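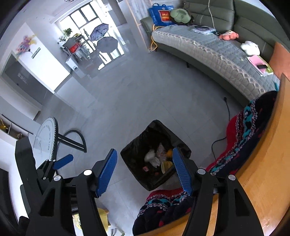

거실 시연 구역. 비닐을 씌운 검은 통 앞에서 그리퍼를 벌린 상태.

# 가정 거실 공개 시연에서 핸드헬드 그리퍼 자세 추정이 튀는 문제와 진행 순서

태그: 핸드헬드 그리퍼, 시각-관성 추정, 공개 시연, 물체 파지, 쓰레기 분류

**모서리반경**

11월에 Edora에서 여는 방문 행사의 거실 구역을 맡았습니다. 방문객이 핸드헬드 그리퍼로 바닥의 작은 물체를 집어 통에 넣고, 기록된 궤적을 옆방 노트북에서 바로 재생해 보는 구성입니다. 로봇 팔은 현장에 두지 않습니다. 팔로 재현하는 부분은 행사 뒤에 Tavares 쪽 작업실에서 따로 진행하고, 당일에는 궤적과 손가락 개폐값만 화면에 띄웁니다.

예행연습을 해 보니 실험실에서는 없던 문제가 두 가지 나왔습니다.

첫째, 자세 추정이 특정 방향에서 튑니다. 거실 바닥이 매끈한 회색 타일이고 창으로 들어온 빛이 그대로 비칩니다. 그리퍼를 창 쪽으로 돌린 채 낮추면 궤적이 옆으로 미끄러졌다가 다시 붙습니다. 소파 쪽을 향할 때는 같은 동작을 해도 멀쩡합니다. 소파 위에 덮개, 인형, 책 같은 것이 있어서 특징점이 충분한 것으로 보입니다. 가장 심하게 튄 에피소드는 길이가 1,545프레임이고, 어긋남은 통 쪽으로 몸을 돌리는 구간에 몰려 있습니다. 시작과 끝의 루프 폐합은 통과해서 자동 검사에서는 정상으로 분류됐습니다.

둘째, 물체를 집는 자세가 사람마다 너무 다릅니다. 지금 쓰는 물체 가운데 하나가 나사산이 있는 주황빛 플라스틱 마개입니다. 한쪽 끝이 평평하고 중간에 얇고 넓은 플랜지가 있어서, 바닥에 놓인 방향에 따라 손가락이 닿는 면이 달라집니다. 제가 집을 때는 축을 눕힌 채 양 끝을 누르는데, 예행연습에 온 사람 중에는 플랜지 테두리만 물고 드는 경우도 있었습니다. 이 경우 들어 올리는 도중에 마개가 패드 안에서 돌아갑니다.
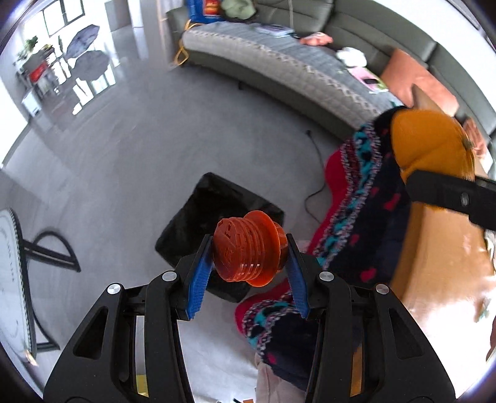
패드는 골이 있는 파란색 기본형이고 교체용은 없습니다. 축 방향으로 누르면 힘을 많이 주지 않아도 유지되는데, 재생 화면에서는 손목 각도가 꽤 무리한 자세로 나옵니다. 나중에 팔로 재현할 것을 생각하면 위에서 수직으로 내려가 몸통을 무는 쪽이 낫지 않나 싶지만, 그러면 방문객에게 자세를 일일이 지정해야 합니다. 자유롭게 집게 하는 것이 행사 취지라서 망설이고 있습니다.

현재 조건은 다음과 같습니다.

- 카메라는 그리퍼 본체에 고정된 광각 한 대, IMU 내장
- 노출은 자동, 이득 상한만 걸어 둔 상태
- 방문객은 네 팀으로 나누어 차례로 입장
- 조명은 거실 천장등과 창의 자연광, 별도 조명 없음
- 가구는 옮길 수 없음(실제 거주 공간을 빌린 것이라 배치 유지가 조건)
- 통에는 검은 비닐을 씌우고, 내용물은 팀이 바뀔 때 비움

알고 싶은 것은 세 가지입니다. 창 쪽 방향에서 추정이 튀는 것을 가구를 건드리지 않고 줄이는 방법, 마개를 집는 자세를 어디까지 제한할지, 그리고 튄 에피소드를 현장에서 걸러낼 만한 간단한 기준입니다. Arkero의 후처리 도구는 결과가 다음 날에야 나와서 당일에는 쓸 수 없습니다.

**오후네시**

커튼 치세요. 창문이 원인이면 그게 제일 빠릅니다.

그리고 마개 대신 큰 걸로 바꾸면 됩니다. 스펀지 같은 것. 방문객은 뭘 집는지 별로 신경 안 씁니다.

> **모서리반경:** 커튼이 없는 창입니다. 외부에서 가리는 것도 허가가 안 났습니다. 물체는 이미 안내문에 인쇄되어 나가서 마개는 유지해야 합니다.

> **오후네시:** 그럼 해 지고 하면 되겠네요.

> **모서리반경:** 행사 시간은 제가 정하지 못합니다.

**Danai Pappas**

Bidavance에서 비슷한 구성의 공개일을 운영한 적이 있습니다. 거실이 아니라 주방이었고 바닥 재질도 달랐지만, 증상은 거의 같습니다. 적어 주신 순서대로 답합니다.

**1. 창 쪽 방향의 추정 오류**

원인을 두 가지로 나누어 확인하는 것이 좋습니다. 하나는 노출이고 다른 하나는 반사에서 잡히는 가짜 특징점입니다. 두 경우 모두 궤적은 비슷하게 미끄러지지만 대책이 다릅니다.

노출 문제라면 그리퍼가 창을 향하는 순간 전체가 어두워지고, 특징점 수가 급감한 뒤 몇 프레임 동안 IMU 적분만으로 버팁니다. 로그에서 추적 중인 점의 개수를 시간축으로 그려 보면 골이 파인 모양이 됩니다. 이때는 자동 노출을 끄고 고정하십시오. 기준은 가장 밝은 방향이 아니라 통 안쪽입니다. 검은 비닐을 씌웠다면 안쪽이 상당히 어둡게 나오고, 접힌 부분은 반대로 번들거립니다. 창이 하얗게 날아가는 것은 감수하는 편이 낫습니다. 창에는 어차피 추적할 것이 별로 없습니다. 저희는 셔터를 1/1,000초에 고정하고 이득으로 맞췄는데, 이 값은 주방 조명이 밝아서 가능했던 것이고 천장등만 있는 거실에서는 잡음이 심할 수 있습니다. 그 절반 속도부터 시험해 보는 것을 권합니다.

반사 문제라면 특징점 수는 줄지 않습니다. 오히려 바닥에 비친 창틀 모서리에 점이 잘 붙습니다. 문제는 이 점들이 바닥면 위가 아니라 바닥 아래의 허상 깊이에 있다는 것입니다. 타일 표면의 실제 줄무늬와 허상이 섞이면 강체 가정이 깨지고, 재투영 오차 중앙값은 낮은데 꼬리가 길어집니다. 이쪽이면 노출을 아무리 만져도 나아지지 않습니다.

글만 보면 후자의 비중이 커 보입니다. "낮추면 미끄러진다"고 하셨는데, 낮은 각도일수록 정반사 성분이 강해집니다. 가구를 못 옮긴다면 다음을 해 볼 수 있습니다.

- 반사가 나타나는 바닥 영역에 무광 마스킹 테이프를 불규칙한 길이로 붙입니다. 격자로 붙이지 마십시오. 반복 무늬는 오대응을 만듭니다.
- 테이프가 허가되지 않으면 무늬가 있는 러그나 얇은 천을 깝니다. 집에 있는 것이 좋습니다. 단, 가장자리를 고정하지 않으면 사람이 밟을 때마다 밀려서 정적 배경 가정이 깨집니다.
- 매핑 단계에서 사용하는 영상을 방문객이 들어오기 전에 따로 찍습니다. 천천히, 소파 쪽에서 시작해 창 쪽으로 돌고 다시 소파 쪽으로 돌아옵니다. 에피소드는 이 지도에 재위치만 시킵니다.
- 시간이 지나면 반사 위치가 바뀝니다. 지도를 오전에 한 번 만들고 종일 쓰면 오후 팀에서 재위치 실패가 늘어납니다. 팀이 바뀔 때 통을 비운다고 하셨으니 그때 지도도 다시 찍으십시오.

그리퍼 손가락이 화면 아래쪽을 많이 가린다면 마스크도 확인해야 합니다. 관절의 은색 핀은 대비가 높아서 특징점이 잘 붙습니다. 완전히 닫힌 상태 기준으로 마스크를 만들면 벌렸을 때 관절이 마스크 밖으로 나옵니다. 개폐 전 구간의 합집합으로 만드는 것이 맞습니다. 저희는 이것을 빠뜨려서 오전 기록을 대부분 버렸습니다.

**2. 마개를 집는 자세**

집는 방향을 전부 지정할 필요는 없습니다. 바닥에 놓는 방향만 통제하십시오. 마개의 축이 방문객의 접근 방향과 직각이 되게 눕혀 놓으면 양 끝을 누르는 자세가 자연스럽게 나오고, 평행하게 놓으면 몸통을 무는 자세가 나옵니다. 사람은 물체가 놓인 대로 집습니다. 안내문에 자세를 적는 것보다 이쪽이 훨씬 일관됩니다.

재현을 염두에 두면 축을 평행하게 놓는 쪽이 손목에 여유가 있습니다. 다만 몸통을 물 때는 나사산이 패드의 골과 맞물리는지 봐야 합니다. 골 방향과 나사산 방향이 어긋나면 접촉이 몇 개 점으로 줄어듭니다. 플랜지가 패드 옆면에 걸리는 위치까지 넣는지 안 넣는지에 따라서도 유지력이 달라집니다.

플랜지만 무는 경우는 막지 말고 표시만 하십시오. 들어 올리는 도중 물체가 도는 에피소드는 모방 학습용으로는 제외 대상이지만, 방문객에게 보여 주기에는 가장 설명할 것이 많은 기록입니다. 저희 공개일에서도 방문객의 문의가 제일 많았던 것이 이런 에피소드의 재생이었습니다.

**3. 현장 판정 기준**

루프 폐합만으로는 중간에 튀었다가 돌아온 경우를 못 잡습니다. 저희가 노트북에서 돌린 것은 다음 네 줄짜리 기준입니다.

1. 연속 프레임 간 이동량을 속도로 환산해서 사람 손이 낼 수 없는 값이 한 번이라도 나오면 보류
2. 시각 추정의 각속도와 자이로 값의 차이가 문턱을 연속으로 넘으면 보류
3. 손가락이 닫힌 채로 통 위에서 열리기 전까지 높이가 바닥면 아래로 내려가면 폐기
4. 추적이 끊긴 구간이 있으면 길이와 상관없이 보류

1번은 좋은 기록도 가끔 걸러냅니다. 그래도 당일에는 엄격한 쪽이 낫습니다. 보류로 분류된 것은 방문객에게 보여 주지 않고 다음 날 후처리로 넘기면 됩니다.

2번이 제일 잘 듣습니다. 반사로 미끄러질 때 병진이 주로 어긋난다고 생각하기 쉬운데, 몸을 돌리는 구간에서는 회전에도 작은 차이가 남습니다. 질문에 쓰신 에피소드가 있으니 그 구간으로 문턱을 잡으십시오.

**4. 동선**

묻지는 않으셨지만 적어 둡니다. 다음 팀이 기다리는 위치를 소파 쪽에 두지 마십시오. 지금 특징점이 가장 많은 곳이 소파인데, 거기 사람이 앉으면 배경의 가장 믿을 만한 부분이 움직입니다. 앉았다 일어난 뒤에는 덮개와 쿠션의 모양도 바뀌어서 지도와 맞지 않게 됩니다. 바닥에 늘어진 케이블도 같은 이유로 벽 쪽에 고정하는 것이 좋습니다. 발에 걸리는 문제도 있고요.

저희는 기다리는 사람과 시연자 사이에 120cm 간격을 바닥 표시로 잡았습니다. 광각에서는 그래도 다리가 들어오지만, 허용할 만한 수준이었습니다.

> **모서리반경:** 자세한 답변 감사합니다. 추적점 수를 그려 보니 골이 없습니다. 말씀하신 후자인 것 같습니다. 재투영 오차 꼬리도 해당 구간에서 길어집니다. 마스크는 닫힌 상태 기준이 맞았습니다. 다시 만들고 있습니다.

> **Danai Pappas:** 마스크를 고친 다음에 같은 에피소드를 먼저 다시 돌려 보십시오. 테이프를 붙이기 전에 해야 두 효과를 구분할 수 있습니다.

> **모서리반경:** 마스크만 고쳐서 다시 돌렸습니다. 어긋남이 줄긴 했는데 몸을 돌리는 구간에는 남아 있습니다. 테이프는 집주인에게 문의해 둔 상태입니다.

**느린서보**

위 답변에 대체로 동의하고 두 가지만 보탭니다.

편광 필터를 써 보자는 의견이 나올 수 있는데 이 경우에는 권하지 않습니다. 그리퍼가 손목과 함께 계속 돌기 때문에 필터 축과 반사면의 관계도 계속 바뀝니다. 어떤 자세에서는 반사가 사라지고 어떤 자세에서는 그대로 남습니다. 추적 입장에서는 일정하게 나쁜 것보다 더 다루기 어렵습니다. 광량 손실도 있습니다.

통에 넣는 동작은 별도로 끊어서 연습시키는 편이 좋습니다. 처음 잡는 사람은 손가락 끝만 보고 움직이기 때문에 본체가 통 테두리에 닿는 것을 모릅니다. 특히 비닐을 테두리 밖으로 접어 둔 통은 패드가 비닐을 같이 물고 올라오는 일이 있습니다. 테두리에 고무줄을 둘러서 비닐을 눌러 두면 해결됩니다. 고무줄은 무광으로 하십시오.

판정 기준 3번은 바닥면 추정이 정확해야 의미가 있습니다. 반사 특징점이 섞인 지도에서 바닥면을 평면 맞춤으로 구하면 실제보다 낮게 나올 수 있으니, 첫 지도를 찍을 때 그리퍼 손가락 끝을 바닥에 세 군데 대고 그 높이로 평면을 잡으세요. 수작업이지만 팀이 바뀌는 사이에 끝납니다.

> **Danai Pappas:** 3번은 말씀이 맞습니다. 저희는 바닥이 무광이라 평면 맞춤으로도 문제가 없었습니다.

> **모서리반경:** 고무줄은 바로 적용하겠습니다. 바닥 접촉점은 손가락을 닫고 찍는지 벌리고 찍는지요?

> **느린서보:** 닫고 찍습니다. 벌리면 링크 구조 때문에 끝점 높이가 개폐량에 따라 달라집니다.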